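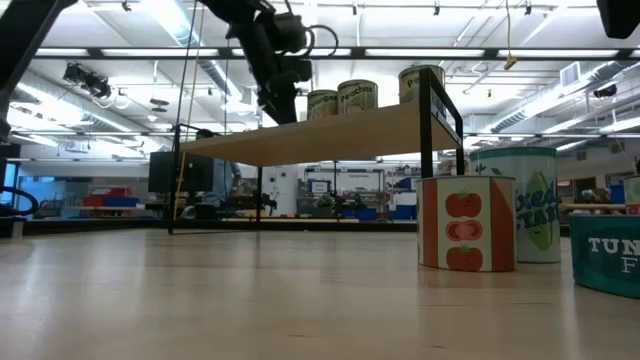

Figure 1. Fruit cans on the low shelf, with tomatoes, mixed vegetables and others still on the floor.

Search this site Enter keywords Go

Does Sorting Canned Food by Label Save Any Time?
Final project report, Household Systems
Tomás Morais and Vitalii Marchuk
Reading time: 4 minutes

1. Why we doubted it

Every guide to pantry organizing we read for this course makes the same promise. Put the fruit with the fruit and the vegetables with the vegetables, turn the labels to the front, and you will find things faster. None of the guides we found gave a number for how much faster, or said compared to what. The Castance handbook, which was our assigned reading, gives the subject a full chapter and supports it with a quote from a happy customer.

We wanted to know if the advice holds up for a small shelf of the kind a student might own. Our guess going in was that it would matter a lot less than people say.

2. Setup

We used a low shelf with a pale tan top and black metal legs, set on the floor. It has a rail on one side, which we thought would be useful and which mostly got in the way of reading labels. In Figure 1 the can at that end shows only "Pe" next to the black post. We took it for peaches, given the can beside it, but a person looking for pears could easily make the opposite guess. Neither of us had planned for this and it ended up being the most interesting thing in the project.

The cans on the floor are the other half of the problem. They are oversized, and four of them together use up floor space quickly. The tomato can was the easiest of all to recognize because of the three tomato drawings stacked down the front. Mixed Vegetables has a big green cartoon on it, which says "vegetable" but doesn't say which.

We compared two arrangements:

Sorted – cans grouped by type, labels forward.
Unsorted – cans placed in whatever order they came out of the box, labels forward.

Labels faced forward in both. Jozef Desmet pointed out at our midterm review that most guides change the order and the label direction at once and then give the order all the credit. We agree with him, and we tested only the order.

3. Results

We ran 76 searches, split evenly between the two arrangements. A search meant one person hearing the name of a food and touching the right can.

The total time for all searches was 749 seconds. The sorted half was faster by a margin so small that one bad search could account for it, and we did have a bad search (Vitalii, looking straight at the peaches). We don't think this supports the claim in the handbook. We also can't say it disproves it.

What slowed people down was a covered label. When the name could be read in full, order made very little difference that we could see. When the post or another can hid part of the name, people leaned over, or reached for the wrong one.

4. Problems with our own work

There were only two of us, and we both knew where things were after a few rounds. That alone could flatten the results. The shelf was also never full, and sorting may well pay off on a crowded one. Gualtiero Zanetti suggested repeating the test with people who have never seen the shelf, and we would do that first if we had another term.

We would also take the rail off.

5. What we would tell someone with a small shelf

Keep the names readable and don't put anything behind a post. Group the fruit together if you like how it looks.

Contact the Household Systems program | © 2022 Plerell College | Back to top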